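Can a machine do the laundry yet?

The woman who runs the back room at the Gandcombe laundry has been folding other people's sheets for 22 years, and she laughed out loud when I asked whether a robot could take over — a big, kind laugh that had one of her colleagues looking up from the ironing.

"Ask me about the washing and I'll say we've had robots since my grandmother's day," she told me, pouring us both some tea. "The machine washes. It's the getting in and out that's still mine."

I had come to her from Cudier, where an engineer had spent most of a morning talking me through the same problem from the other side. He was cheerful about it and quite frank. "A towel has no shape," he said. "You pick it up in one place and the rest goes wherever it likes. A box is a gift by comparison."

He would trust a robot to unload, he said, if you gave it time and a basket or tray close by. Dark things in a dark drum are the worst of it, and he thinks a small light would help more than a cleverer hand.
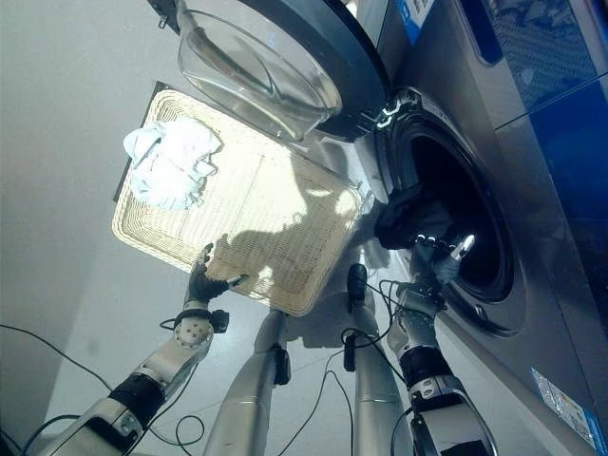
What about the folding?

"Oh, folding," he sighed. "Come back in May and we'll talk about folding."

The laundry manager was kinder about it than I expected. "If it empties the drums and spares my back, I'll fold till I retire," she said, and went off to see to a load of tablecloths.

Comments (2)

hillside_mom: I'd take slow! Mine can run all night as long as the socks come out in pairs.

oldpress: 18 years in hotel laundry here. Show me one doing a fitted sheet and I'll be impressed.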